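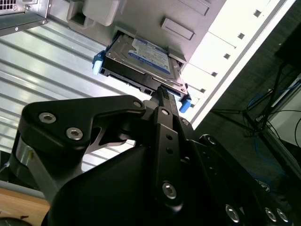 Figure 4. 3.5-inch hard drive partly inserted in a drive bay.

Section 4: Adding a Backup Drive to the Office Computer

This section covers fitting a second 3.5-inch hard drive and setting up the nightly backup in Zorgate. If you plan to back up only to an external drive, skip to "Setting up the backup job."

Before you start

You will need:
A 3.5-inch SATA drive, 1000 GB or larger
One SATA data cable
A Phillips screwdriver
Four drive screws, if your case does not use clip-in rails
The Zorgate license key from your welcome letter

Check that the power supply has a spare SATA power plug. Splitters can be used, but do not run more than two drives from one splitter.

CAUTION: Shut the computer down fully and unplug the power cord before you open the case. Sleep mode is not enough. Touch bare metal on the case before you handle the drive.

Fitting the drive

1. Remove the side panel and set the screws aside.
2. Find a free 3.5-inch bay. If you have a choice, leave an empty bay between the new drive and the old one.
3. Hold the drive by its sides. Do not touch the circuit board or the connector contacts.
4. Slide the drive in with the connectors facing the side where your cables will reach. In some cases this is the back of the bay, in others the side.
5. Line up the holes and put in all four screws by hand before tightening any of them.
6. Connect the data cable to the drive and to a free SATA port on the motherboard. Both ends are L-shaped and fit only one way.
7. Connect the power plug.
8. Replace the panel, plug in the cord and start the computer.

Note: If the drive stops partway into the bay, pull it out and look for a loose cable behind it. Do not force it.

Preparing the drive

1. Open Disk Management. Windows will offer to initialize the new disk.
2. Choose GPT and click OK.
3. Right-click the unallocated space and choose New Simple Volume.
4. Accept the full size, choose NTFS and type BACKUP as the volume label.
5. Leave Quick Format checked and finish the wizard.

CAUTION: Formatting erases everything on the disk. Check the disk number and the size before you click Finish. If the drive came out of another computer, copy off anything you want to keep first.

A 1000 GB drive shows as 931 GB in Windows. Windows counts the space differently, and the drive is not faulty.

Setting up the backup job

1. Open Zorgate and enter your license key.
2. Click New Job and name it. Use the computer name plus the word "nightly."
3. Under Source, add the Documents folder and the Nestumetti accounts folder. Do not add the whole C: drive.
4. Under Destination, choose BACKUP.
5. Set the start time to 11:30 p.m. and the full backup day to Sunday. Other nights save changed files only.
6. Set Minimum Free Space to 200 GB. Zorgate removes the oldest backup set when free space drops below this amount.
7. Click Save, then Run Now.

The first run is a full backup and can take several hours. Leave the computer on and close Nestumetti – open account files are skipped and listed in the log as warnings.

Checking a backup

Once a month, restore one file to the desktop and open it. Pick a different folder each time. Write the date and your initials on the backup sheet.

If something goes wrong

Drive not listed in Disk Management: shut down, unplug and reseat both cables. Try another SATA port.
Error 1352 in Zorgate: the destination has a new drive letter. Open the job and choose BACKUP again.
Job did not start: check that the computer was on and not asleep at the start time.
Clicking or grinding noise: stop the job and shut down. Do not keep retrying.

For license questions, contact Hafiz Sopacua. For hardware, contact Ilham Tjoa at the Gormont office.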